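I have been promising a post about the drinks corner for months now, and as it's gone nine in the evening and I have a pot of tea beside me (the hot sort, with milk, I'm afraid), tonight seems as good a time as any.

For anyone new here, I look after the cold drinks shelves at a little shop in Cullodach called Bandara, three afternoons a week. I came to it late in life, after years in an office, and I do enjoy it far more than I thought I would. There's something very soothing about a white shelf and a row of bottles all facing the same way. 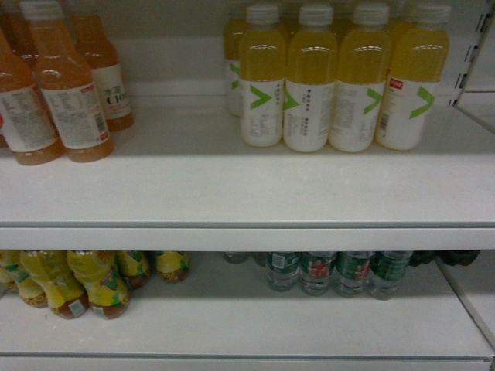
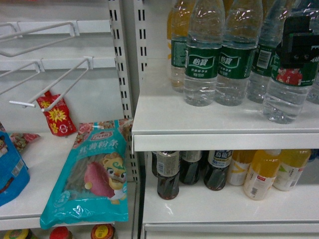
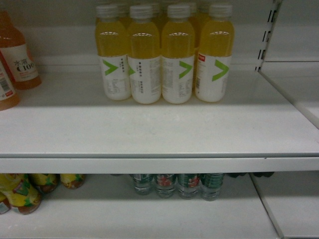
*Orange, yellow and green, with plenty of white shelf: bottles on the drinks shelves.*

I'll start with the yellow ones, as I'm fondest of those. They have a big green chevron on the label, like the "greater than" sign we all muddled up at school, and my aim in life is to get every chevron pointing out at the customer. It never lasts. Somebody picks one up, reads the small print, puts it back a quarter turn round, and then you've got a row with one bottle showing you its ingredients and its neighbours showing you the arrow. I used to fuss over this terribly. These days I give them a twist on my way past and leave it at that.

The orange ones are C100, and they go to the left of the yellow. I had them the other way about when I first took over, with the orange on the right, and I can't say it did any harm, but the two colours are close enough that I like a good gap of bare shelf between them. A lady who comes in after her swimming class told me she'd been picking up the wrong one for weeks! She was very nice about it. She'd decided she preferred it.

Then there's the water, 怡宝, with its dark green label and white writing. Water is the hardest thing to keep tidy, I find, as clear bottles show everything behind them, so if the row at the back is crooked you see it straight through the row at the front. My trick is to line up the labels and pretend the rest doesn't exist. I've also learnt to take hold of a bottle high up, near the neck, when I'm setting it down in a full row. Grab it round the middle and your knuckles will have its neighbours over, and once one goes you may as well stand back and watch.

The dark bottles of tea go on the shelf below the water. I can't read much of the labels, but I've learnt 乌龙茶, oolong tea, by sight, and I was absurdly proud the first time I found it without checking my little list. I do think it suits a lower shelf. It's such a deep brown that up top it would make everything round it look a bit gloomy, whereas down there it sits quietly and the people who want it know where to bend.

A few of you asked how I clean the shelves. Nothing clever: everything off, one level at a time, a wrung-out cloth with a drop of washing-up liquid, another cloth to dry, and then everything back on. Allow nearly 60 minutes if you're as slow as me and stop to chat. I do it in two goes, with the bottles parked in old Cledero crates, which hold 12 each and are the best thing I ever rescued from the back of a cupboard. Do let the shelf dry completely, particularly along the front lip, or you'll have labels going wrinkly at the bottom.

Filling up is the part I look forward to most. New bottles go in behind, older ones come forward, and I carry on until the back of the shelf is just a crowd of caps in the gloom. I did think about buying one of those sloping trays that slide everything to the front, and I even had the Ellow catalogue open at the page, but then I'd have nothing to push forward, and I like pushing them forward.

Next time it'll be the biscuit aisle, which is in a dreadful state, and I've still got the wafers to move before I dare show it to anyone.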